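Robotics club takes on the laundry

I stopped by the Machala robotics club on Thursday after school, planning to stay ten minutes, and ended up missing my bus. If you have ever wanted to see a room full of teenagers hold their breath over a pile of clothes, this is the place for you!

The club is in its second year now, and this season they've dropped the line-following cars and the ball launchers and gone all in on housework. Their robot is called Puta (named after a hamster, I was told, and I didn't push) and it has two arms, a lot of tape on the inside and a control program that the students have been rewriting since August. The job they picked for it is laundry. Take clothes out of a basket, lay them on the couch, go back for the next one. My own kids can't do that reliably, so I was curious.

One of the juniors walked me through the code, very patiently, and I followed maybe a third of it. The part I did get is that clothes are awful to work with. A block is always a block, but a jacket is a different shape every time you drop it, and sleeves love to wrap themselves around whatever is next to them. The team keeps a log of every attempt, and they were on number 358 when I got there.
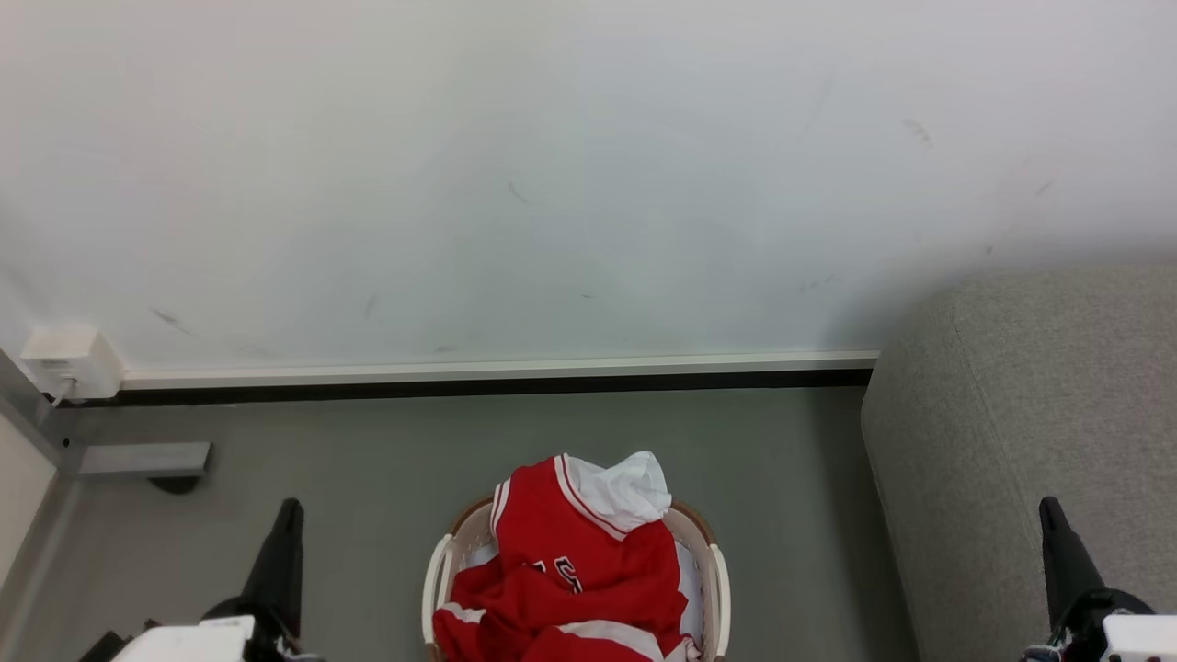 They start each run the same way. Somebody sets up the basket, somebody else calls out the number, and then everyone has to stop talking, which is the hardest part of the whole afternoon. White on white is the big headache this month, according to the kid who runs the vision side. Bright colors are a lot easier for the program to pick out, and there was a pretty heated debate going about whether it's cheating to practice with so many of them. I stayed out of it.

All of this is headed for the Stosturent Challenge, a regional contest where school teams get a furnished room and a list of chores. Each team gets 2 tries and the better one counts. You need 70 points to move on to the final, and the club fell short last year with a different robot – something about a wheel, and they still don't like to discuss it. Folding is worth bonus points. When I asked if they were going for the folding I got a lot of nervous laughing and one very firm yes.

Stisto, the repair shop next to the bakery, has been giving the club spare motors and letting them use the good soldering station on weekends. The students say they could use more clothes to practice on, too, in adult sizes, and zippers are fine. Socks they have plenty of – please, no more socks. You can leave a bag at the school office any day before 4 p.m. with "robotics" written on it.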